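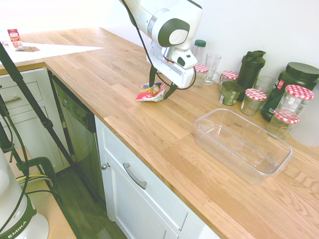 Fig. 1. Snack bag and jars on an oak worktop.

Courses > Food and Society > Week 7 > Handout

Packaging and the short history of the crisp

Read pages 5 to 77 of the course reader before the seminar. The pages before that are the editor thanking people.

1. Why the bag came first

Early crisps were sold loose from tins and glass-fronted bins, and whoever bought the last scoop got mostly crumbs and grease. The sealed bag changed who could sell them. A shop no longer needed a counter, a scoop or a steady hand. Our main case is Jeltura, a small maker that spent two years on its bag and, to judge by the reader, an afternoon on the recipe.

2. Air

Students always want to talk about the air. It is mostly nitrogen, it keeps the fat from going stale and it cushions the contents in the lorry. You are free to go on feeling cheated. Compare the Fludach survey, where shoppers complained about half-empty bags and then picked the puffier one off the shelf.
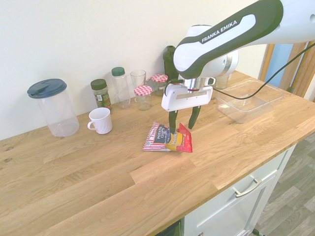 Shoppers also said that flavour names did not sway them. Wibisono tested this by selling one plain salted crisp under two names, and the fancier name went first in every shop. Keep the method in mind for your essay, as the write-up is vague on how the shops were chosen and markers enjoy it when someone notices.

3. Resealing

Skemirari tried a press-shut strip and dropped it by November. Sales fell. Their own report blames the weather for four pages before admitting that people who can close a bag buy fewer bags.

For the seminar: bring one empty packet, rinsed. Last year's were not rinsed and the room has a carpet. Essay titles go up at 5 pm and the list will not be extended, however good your idea about dips.

2 comments | 7 shares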